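How to Read a Store Closing Sale Before You Spend Money at One

A retailer you know files for bankruptcy, the banners go up, and within a week the parking lot is full. I have gone to a lot of these sales and followed the court papers behind a few of them, and my view has gotten less cheerful over time. Some of the prices are good. Plenty are the old prices with a bigger sign over them. What follows is how I go about sorting one kind from the other, plus what to do if the store owes you something.

I'll use a home goods chain called Grullari as the running case. It filed in February with 40 stores and a lot of unpaid suppliers, and it did most of the things these companies do.

Step 1. Find out what kind of bankruptcy it is

In the United States a retailer that files usually files under Chapter 11 or Chapter 7. Chapter 7 means a trustee takes over and sells what is there. Chapter 11 means the company keeps running while it tries to work something out with its lenders. People hear "Chapter 11" and relax. I wouldn't. A Chapter 11 case can end in a full shutdown, and the phrase "business as usual" in the press release is there mainly to keep customers and suppliers from running for the door.

Look for the case itself. Large cases nearly always have a claims agent, a private firm that keeps a free website with the filings. Search the company's legal name plus "claims agent." The legal name may not be the one over the door. Grullari's stores belonged to a company called Flolau, and anyone searching for Grullari found news stories and nothing else.

Step 2. Read the first day declaration

It is a long statement from an executive, filed at the start, explaining how the company got into trouble. Of everything on the docket, it is the one document I'd tell an ordinary shopper to open. Skip to the part on debt and the part on stores.

Read it with some suspicion. The person writing it wants the judge's approval for a list of requests, and it tends to blame rent, shipping, weather and changing tastes before it gets to anything management decided. Still, the numbers are useful. Flolau's declaration listed 988 unsecured creditors, and near the back it said the company had 2 months of cash. That told me more than the letter emailed to customers, which said the company was "excited for its next chapter."

Step 3. Check who is running the sale

Going-out-of-business sales are mostly run by liquidation firms. The firm may guarantee the company a certain return on the inventory, or it may work for a fee. Either way it wants to sell everything at the highest price people will pay, and it is very good at that.

Look in the docket for a motion with "store closing" in the title. Attached to it you will usually find the sale guidelines. Check these things:

The start and end dates, and whether the end date can be moved.
Whether all sales are final, and from what date.
Whether gift cards are accepted, and until when.
Whether the liquidator can bring in extra merchandise.

The last item matters more than shoppers think. The court may let the liquidator add goods the store never carried, often called augmented inventory. The rugs by the front door at a Grullari sale might never have been Grullari rugs. They may be fine rugs, but if you came because you trust the store's buyers, those buyers had nothing to do with them.

Step 4. Treat the percentage as decoration

"Up to 40 percent off" means one thing in the store is 40 percent off. It is also 40 percent off something, and that something deserves a look.

Before the sale, a store may have been running coupons almost constantly. Once the liquidator takes over, the coupons usually stop and the discount gets figured from the full ticket price. The lamp that cost less last month with a coupon now has a red tag on it and costs more. I have seen this often enough that I assume it until shown otherwise.

What to do:

1. Write down the brand and model of the thing you want.
2. Look up its price at two other sellers, with shipping.
3. Look up an archived copy of the store's own page for it, if there is one.
4. Compare. Ignore the tag completely while you do this.

If the sale price beats the others by only a few dollars, I'd leave it. You are giving up the right to return it, and that right is worth something.

Step 5. Decide whether to go early or late

The usual pattern is small discounts at first and large ones at the end, when what is left is picture frames and odd sizes. Popular items sell in the first stretch at close to normal prices. Anybody who claims to know the perfect week is guessing – the liquidator changes the markdowns store by store depending on how fast things move.

My own rule is dull. If I need a particular item and it is already cheaper than elsewhere, I buy it. If I don't need it, I wait and accept that it may be gone. At the very end I look at shelving and fixtures, which are often for sale too and tend to be sturdier than the home versions. Ask for the fixture price in writing and ask who hauls it away. The answer to that second question is generally you.

Step 6. Use gift cards and store credit now

A gift card in bankruptcy makes you a creditor, and a small one. Courts often let a company keep honoring cards for a while, since angry customers are bad for sales. That permission can run out, and the cutoff might be announced with very little notice.

So spend it. Don't save it for the holidays. If the cutoff has passed, you can file a proof of claim. The form is short and free, and you don't need a lawyer. Put down the card number, the balance, and a copy of the receipt if you have one. Some consumer deposits get a limited priority under the bankruptcy code, but courts have disagreed on whether gift cards count, so I would not plan a vacation around it.

Step 7. Be careful with anything you have prepaid

Furniture on order is the painful one. You paid, the sofa has not shipped, and the company says your order is "being reviewed." Call your card issuer. If the goods don't arrive as promised, you may be able to dispute the charge, and there are deadlines for that. Don't let a friendly email from customer service talk you past the deadline.

If you paid by debit card, cash or check, your options are thinner. File the claim before the bar date, the court's last day for claims. Keep a copy. Flolau's notice gave the bar date on page three in small type, which I doubt was an accident.

Step 8. Figure out who stands behind the warranty

A manufacturer's warranty usually survives the store, because the manufacturer did not go bankrupt. A store warranty or store protection plan is a different matter. Look at the contract for the name of the company that has to pay. With Grullari the plans were sold under the store's name but the obligor was an outside firm, Lalla, and those plans kept going. The older ones had been issued by the store itself. Same brochure, same cashier, and a very different result.

For small electrical goods, open the box before you leave the store if they allow it. Check for the power supply, the manual and a model number you can look up. With final sales, a missing part is your problem the minute you reach the sidewalk.

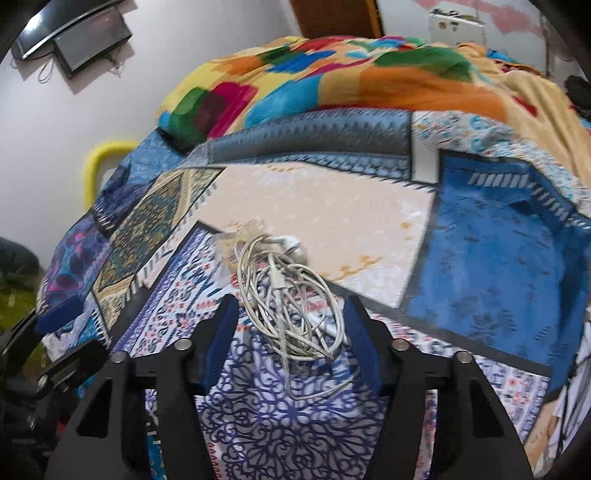
Does the store's name coming back a year later mean my old claim will be paid?

Most likely it has no effect on your claim. Brand names get sold off in these cases, along with the customer list and the web address, and the buyer usually takes them free of the old debts. Your claim stays with the bankrupt company and gets whatever the plan gives it.

Step 9. Watch what happens to the name

This is worth a little more explanation. When Flolau sold the Grullari name, the buyer was an investment company, Dow, with no connection I could find to the original owners. (It shouldn't be confused with any other business using that word.) The website came back with the same logo and a line about "the brand you love." None of the old stores reopened. The product pages looked familiar and the return address was different.

Treat a revived brand as a new seller. Read the return policy again, use a credit card, and place a small order first. Also look for the privacy notice in the sale papers, which should say whether your email address and purchase history were part of the deal. They often are, sometimes with a window to opt out.

Step 10. Keep your expectations about claims low

General unsecured creditors get paid after secured lenders, after the lawyers and advisers, and after several kinds of priority claims. A friend of mine had a claim of $281 over a canceled dining chair order. The plan described her class as getting "a pro rata share of remaining proceeds, if any." Those last two words did most of the work, and as of this writing she has received several thick envelopes.

File anyway if the form takes you ten minutes. Update your address with the claims agent if you move, and cash any check promptly, as they go stale. And be wary of letters offering to buy your claim for a small amount – some are legitimate, but read what you would be signing.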